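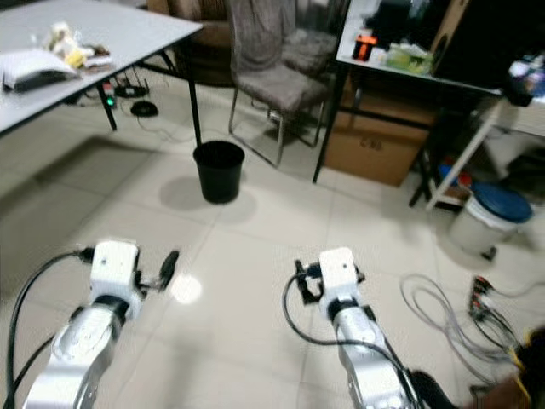 I have been putting off the paper for most of the summer. We moved the study out to the back room when the bedroom got reassigned, and everything that didn't have a drawer to go to went on the folding table. It is a plain one with a white top and black metal legs, bought for a garage sale, and it was meant to be temporary. By this month the back of it had a heap of crumpled papers with small packets mixed in, and the only thing I had put down neatly was the white book near the front. So I carried the black plastic bin in from the laundry, stood it in the middle of the tiles and decided to finish before tea.

My rule was to pick each thing up once. If it was rubbish it went in the bin, and if it was a bill it went in the folder. Anything else had to be put away in another room straight away, which meant a lot of walking. I set the oven timer for 21 minutes at a go and had a break in between. It took 3 goes.

Most of it was receipts. I kept the one for the Govari kettle as it is still under warranty and the lid has started to stick. I also found the instructions for the Weteck shelves, which I put up without them in May. They have a slight lean to the left. I read the instructions through and could see where I went wrong, but I am not taking them down again.

There was $93 in cheques and old gift cards, one of them past its date. I also came across the box for a jigsaw of 1,000 pieces, flattened, with no jigsaw. The pieces are probably in a zip bag somewhere and I will write that up if they surface.

I haven't touched what is under the table. The router lives on the floor down there with the power strip, and the cables run all over the tiles. I mop around them. A friend told me to get one of those cable boxes, and Trundmont have one on their website in white or grey, but I would need to measure the power strip first and I keep forgetting to take the tape in with me.

The grey chair stays where it is for now. Next is the hall cupboard, which has the vacuum bags and all the camping gear in it. I need to buy more folders before I start.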